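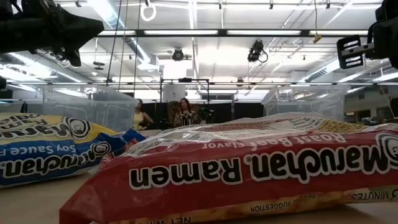

A packet of Maruchan Ramen in Roast Beef Flavor.

Noodle swap nights return to Edlow library

Wednesday, December 31, 2025

Edlow's noodle swap is coming back, and it's getting a bigger room! The monthly evening, where people trade packets of instant noodles and cook them up together, starts again in April after a winter break, and this time it has the whole ground floor of the library instead of the little reading room by the stairs.

If you never made it to one of the autumn sessions, the idea is wonderfully simple. You bring noodles you like, put them on the long table and go home with something you've never tried. In between there are kettles, bowls, chopped spring onions, boiled eggs and a great deal of arguing over how much of the water to pour away (all of it, according to one very firm group near the window).

The last evening drew 125 people, which was a squeeze by anyone's standards. Some had to eat standing up between the travel guides and the large-print thrillers, and the queue for the kettles went out past the returns desk. It was great fun, but you could hardly lift your elbows.

Organiser Lowri Prosser is thrilled with the new space. "We had people sharing stools and passing bowls over each other's heads," she said. "I loved it, but I also spilled broth on a councillor. More room is a very good thing."

The new season has a proper programme as well. Yuk-lan Huang, who ran a noodle shop on Lambrechts Street for many years, will open the first night with a talk on what to add to a plain packet when the cupboard is nearly bare. She is promising a peanut butter broth, a cold sesame version for warmer evenings and a fried egg method that she says took her years to get right. Everyone gets to taste.

"People say sorry to me when they tell me they eat instant noodles," she said. "Why sorry? I eat them every Sunday. Put some greens in, put an egg in, sit down properly with a nice bowl."

There will be a children's table too, with milder flavours and forks for anyone who wants one, and a shelf for vegetarian and vegan packets kept apart from the rest. That last one was the most common request on the comment cards, along with better spoons - and yes, better spoons are coming.

The move has been paid for with a grant of £4,000 from the Brurkari Fund, which backs small food projects in the area. Most of it is going on extra kettles, folding tables and a second sink. Anything left over at the end of the season will go towards the library's holiday lunches.

Entry is free, and you're welcome even if you turn up with nothing to swap. Packets need to be sealed and in date. Bring your own bowl if you can, as the library only has so many, and leave a note on the packet if it's one of the really hot ones. Places for the opening talk can be booked at the front desk from the first week back.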